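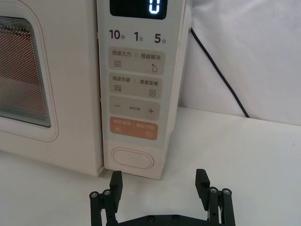 Fig. 4. Cream-white microwave, door and control panel

Section 5: Setting up your first comparison in Trotero

OK, so you've got Trotero installed and your painting scans are sitting in a folder. Now for the part I like best, which is putting two pictures side by side and arguing with yourself about them. I teach a night class on how painters divide a canvas between an earthly half and a heavenly one, and I built my whole first unit this way (it took me most of December, but you'll be quicker!).

1. Open Trotero and choose New Comparison. Give it a name you'll recognize later. Mine is called Toledo, after the first group of altarpieces I worked on.

2. Drag your first scan into the left pane and your second into the right. If one comes in sideways, press R until it's upright.

3. Click Match Height. The two paintings now stand equally tall on screen, whatever size the real ones are.

Note: Match Height throws away the true scale. I once talked for ten minutes about how "monumental" a little devotional panel was, so please check the size line under each pane before you say anything grand.

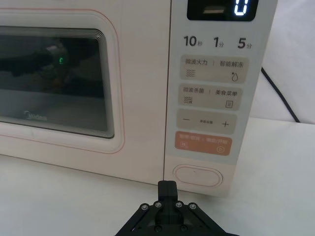
4. Draw your dividing line. Pick the Horizon tool and click once on each side of the canvas, at the level where you think the lower world stops. It doesn't have to be straight - hold Shift and you can bend it around a cloud or a raised arm.

5. Add your notes. Each half takes up to 272 characters, and I know that sounds stingy. Write what the figures are doing first, then what you think it means. I keep those on separate lines so my students can disagree with the second without losing the first.

6. Save with Ctrl+S, then choose Export > Cotura if you want to share the comparison with someone else.

Caution: exporting to Cotura flattens your lines into the scans. Keep the original Trotero file! I lost a whole evening of bent horizons before I learned that.

If you have a big collection, turn on the Nastel index before you go any further (Settings > Library > Nastel). My folder holds 1,507 scans, and without the index I was scrolling forever to find one Resurrection. With it on, you can type "cloud" or "kneeling" and get everything you've tagged that way. Tagging is still up to you, of course, and I'm behind on mine.
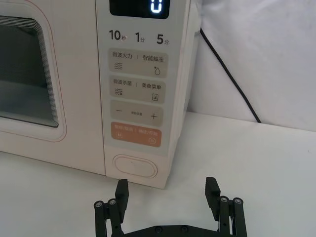

Nuria Barrios: I'd add that step 4 goes better if you draw the line before reading anything on the painting. I did it the other way with an Assumption and just copied the book's line. On my second try I put it much lower, right under the apostles' hands, and my notes got a lot more interesting.

I've switched to Nuria's order in my own class. To hide the wall text while you draw, press H, and press it again when you're ready to read.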